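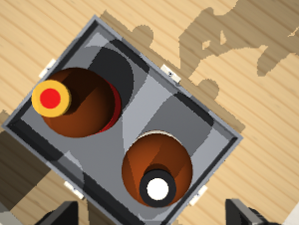

Two brown bottles in a gray bin, seen from above.

Leaving Langat: Report on a Short Fiction Project

My project was a short story of no more than 2,000 words about the end of a marriage. The final version has 1,823. It follows Pinduso, a wife who packs up a house in the town of Langat over one day in August. Her husband is at work the whole time and is never heard, except in a phone message she plays twice.

I wrote three drafts. The first was in first person and read like a list of complaints. My workshop group said they knew what she was angry about by the second paragraph and had nothing left to find out. I kept only 825 words of it, mostly the kitchen and the drive to her sister's.

For the second draft I changed to close third person and past tense. This let me leave things out. She wraps the plates they were given at the wedding and then unwraps two of them and puts them back on the shelf. In the first draft she explained why. Now she does not.

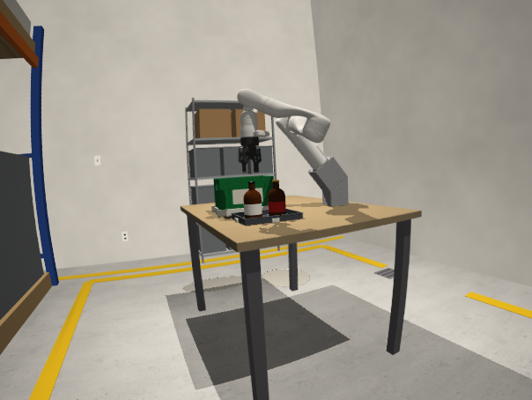 By Obaidul Sivakumar
23 March 2018

The phone message gave me the most trouble. It ran to 256 words at one point, and he apologized in it, which made the ending about him. In the third draft he only asks if she remembered to call the plumber. Two readers thought this was too cold. One thought it was the best line in the story – I left it in.

I also tried moving the wedding scene to the front. It slowed the opening, so it is now a half page in the middle, when she finds the printed program in a drawer.

The weak part is still the sister, Asamon. She mostly opens doors and makes tea. I would like to give her an opinion about the marriage that Pinduso does not want to hear, and I have started a page of dialogue for that.

The story has been sent to Climik, the department magazine. The three drafts are attached in order, with the workshop comments after the second.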